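Plellus to fit out shared break rooms at Cuvstead from May

Plellus, the workplace furniture supplier, has been chosen to fit out the shared break rooms at Cuvstead, the business park run by Bangash. Work starts in May and will cover 16 rooms across the site, which is used by over 300 people on a normal working day.

The rooms were last refurbished when the park opened. Tenants told Bangash that the old worktops marked easily and that there were too few places to put a drink down away from the sink. Plellus will replace the worktops and tables, re-panel the walls behind them and supply 134 new chairs. Sinks, fridges and water heaters will stay where they are.

Each room will be closed for one working day while the old furniture comes out and the new goes in. Tenants will get a notice by email on the Tuesday before, with directions to the nearest open room. Old tables in fair condition -- 70 of them in all -- will go to Skukby, which repairs and resells used office furniture.

"People wanted rooms that are easy to wipe down and pleasant to sit in for ten minutes," said a spokesperson for Bangash. "We asked for plain finishes that will still match if a single table has to be replaced later."

The finish for the Cuvstead rooms was agreed with tenants after two options were put to them. They chose the lighter one: a smooth white table against a light brown wood-grain panel with a fine vertical streak, plain enough that a paper coffee cup is easy to spot and clear away. The same pairing will be used in every room, and spare panels will be kept on site. Tenants with questions about closing dates should contact the Cuvstead site office.

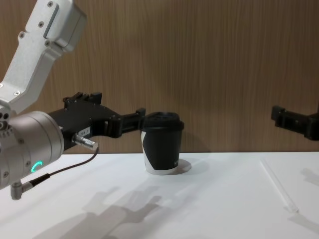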